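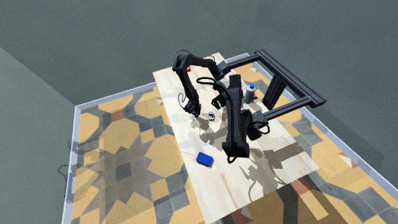

I have spent most of December arguing with a planner about where an arm's elbow should go. The planner is called Eto, I wrote a good chunk of it, and I am losing.

The trouble is that Eto plans for one arm, then plans for the other, then checks whether the two plans would like to be in the same bit of air. They usually would. At which point it throws away the second plan and has another go, like a man looking for his keys in the same coat. Last night it did this 39 times before settling on a route I can only describe as scenic.

So I have been reading the logs from our Sudthorpe setup, where two arms share one table and a handful of small objects, and where the simulator does at least let me break things for free. The fix I wanted was to plan both arms together. That means searching for everything at once, and the search took 272 seconds. I made tea. I drank it. I washed the cup.
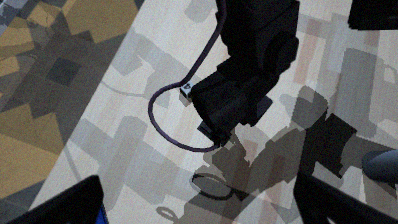
The other headache is collision shapes. Eto wraps each link in a fat capsule, plus a margin I set in a nervous mood and never revisited. I took 13 millimetres off the wrist and seven of my worst test cases sorted themselves out -- which is annoying, as I'd already started rewriting the sampler.

Cables still don't exist as far as the planner is concerned. There's a ticket for that. It was opened by me, and it is assigned to me.

Next job is the Vetcombe branch, where someone (also me) swapped the joint limits for two joints and left a comment saying "check this".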